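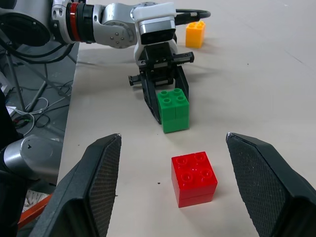 Figura 3.1. Bloques de dos por dos, uno rojo y uno verde, y, más al fondo, un bloque con tetones amarillo anaranjado.

Compartir 3 · Comentarios 0

Capítulo 3
El módulo, o por qué las piezas encajan

Todo estudiante de diseño llega a este capítulo convencido de que ya domina el tema. Ha jugado con bloques, ha pisado bloques descalzo y a oscuras, y de ambas experiencias cree haber extraído lo esencial. Le pedimos que conserve el recuerdo del pie, que nos será útil al hablar de la resistencia a compresión, y que deje de lado el resto durante unas páginas.

Un bloque de dos por dos tiene cuatro tetones en la cara superior. De momento nos basta con eso. Con cuatro tetones dispuestos en cuadrado se fija una posición, se impide el giro y se admite una segunda pieza desplazada media anchura, que ya pisa solo dos. Quien solo tuviera un tetón por pieza descubriría pronto que ha diseñado una veleta.

Llamaremos módulo a la distancia entre los centros de dos tetones contiguos. Es la única medida que el sistema no puede permitirse cambiar. El color puede variar, la altura puede variar (con ciertas condiciones que veremos en el apartado 3.2) y el dibujo impreso en el costado puede ser todo lo feo que el departamento comercial desee. El módulo, no.

Tomemos un caso con menos encanto que el de los juguetes. La firma Allport fabricaba estanterías para archivo con un paso de perforación que llevaba años sin tocar. Cuando se lanzó la serie Zaki, alguien juzgó razonable redondear el paso, porque la cifra antigua resultaba incómoda de escribir en los planos. Los planos quedaron preciosos. Las baldas de la serie anterior encajaban en el primer orificio, entraban con esfuerzo en el segundo y en el tercero había que recurrir al martillo. Se devolvieron 1353 juegos, y el almacén de Flelmont los guardó con una paciencia que el manual de calidad no contemplaba.

La lección que Carys Landeg saca del episodio en sus apuntes de taller es bastante seca: «Una tolerancia se perdona una vez; después se acumula». Volveremos a esta frase en el apartado 3.3, con números, para quien la encuentre demasiado literaria.

Conviene distinguir desde ahora dos ideas que suelen ir mezcladas en los exámenes:

Compatibilidad geométrica. Las piezas coinciden en sus medidas y pueden unirse.

Compatibilidad de uso. Las piezas, una vez unidas, se sostienen, y además una persona con manos corrientes puede separarlas sin emplear los dientes.

Un sistema que cumple la primera y descuida la segunda produce torres admirables e irreversibles. El caso contrario – piezas que se separan con solo mirarlas – suele presentarse en los catálogos como «montaje ágil».

Queda la cuestión de la costura. En los bloques rojo y verde de la figura 3.1 se distingue una línea horizontal que parece dividir cada uno en dos capas. Para el cálculo de alturas no es un detalle menor: dos capas apiladas suman dos veces el error de una, y el lector que haya saltado el párrafo de Allport tiene ahora ocasión de volver a él.

Actividad previa. Reúna unos cuantos bloques del mismo tipo, apile dos y mida la altura total. Mida después cada uno por separado y sume. Si ambos resultados coinciden exactamente, cambie de regla.

3.1 La elección del módulo

Empezaremos por el sistema Trirkach, que adoptó un módulo demasiado pequeño y tardó 2000 unidades en darse cuenta.

Compartir · 2065 visitas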